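Speaker notes, 8th June. Euan Baxter, for the Meser group

## 1. Opening (2 min)

- State the topic: collecting demonstrations for the Stesteo policy, in simulation first.
- Target set in February: 900 episodes. 800 are recorded.
- Say early that all numbers are for the spool task only.

## 2. What one episode holds

- Two views per time step, one fixed and one at the gripper, plus joint positions and gripper commands.
- The wrist view is a fisheye. We do not undistort it before training.
- Pause on both slides. Point out the spool, the green cable and the blue object in the fixed view, then find the cable again in the gripper view.

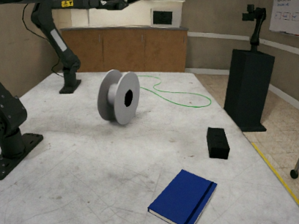 Same scene, second camera: 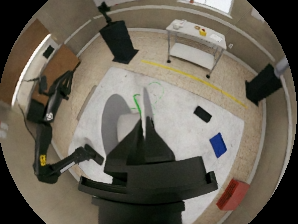 ## 3. Randomization

- Object poses are resampled at every reset. Arm bases stay put.
- Cable shape is the hard part. Jalirel solves it as a chain of short links, and a bad seed leaves it tangled.
- Gwawr Gronow's filter drops any episode where the cable starts under another object.
- Table scuffs and floor tape stay in. Policies trained on clean surfaces did worse in our tests.

## 4. Operator rules

- Start from the home pose.
- One grasp attempt per episode. Failed attempts are kept and labeled.
- Stop recording after the arm is still.

## 5. Split and open items

- 200 episodes held out, by seed.
- Whitfield wants 300 more with the cable near the table edge. No date agreed.
- If asked about real hardware: timing sync is not done, take it offline with Gwawr.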